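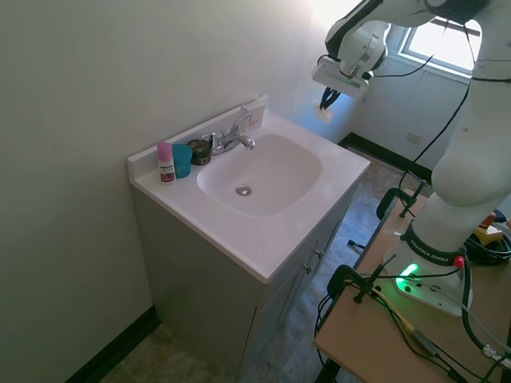 Villham Bathroom Vanities - Frequently Asked Questions

Is the sink separate from the top?
No. The top and basin are molded as a single piece, with a low backsplash along the wall side. There is no rim around the bowl to collect grime.

What should I clean the top with?
Dish soap and warm water on a soft cloth. For toothpaste or soap scum, use a paste of baking soda and rinse well. Do not use scouring powder, steel wool or drain cleaner on the white surface.

Can I leave bottles and cups on the counter?
Yes. The left rear corner, beside the faucet, is the easiest spot for a cup and a couple of small jars. Lift them once a week and wipe underneath. Hair dye and nail polish remover should be kept in the cabinet - both can mark the top if they spill.

How do I care for the chrome?
Wipe the faucet and drain dry after use if you have hard water. White spots come off with equal parts vinegar and water. Rinse after a minute or two.

The lever is stiff. Is that normal?
A new single-lever faucet may be stiff for the first few days. If it stays that way, contact us before taking the handle off.

Does the vanity come assembled?
The cabinet does. The knobs are packed in a bag inside, with screws, and you attach them yourself. You will need a Phillips screwdriver. The faucet and drain are boxed separately.

Do I have to remove my baseboard?
It depends on the wall. Many customers leave the baseboard in place and run a bead of caulk where the backsplash meets the wall. If the gap is too wide to caulk, trim the baseboard behind the cabinet.

Can I repaint the cabinet?
Yes. Sand lightly, prime, and use a satin or semi-gloss paint made for bathrooms. Wait 7 days before putting anything heavy against the doors.

Where can I see one before ordering?
Our Ronville and Turkbridge showrooms are open Saturday until 3. Ask for Areeba Hayat in Ronville if you want help measuring.

How much is delivery?
Delivery to Turkbridge and Ronville is free on orders over $420.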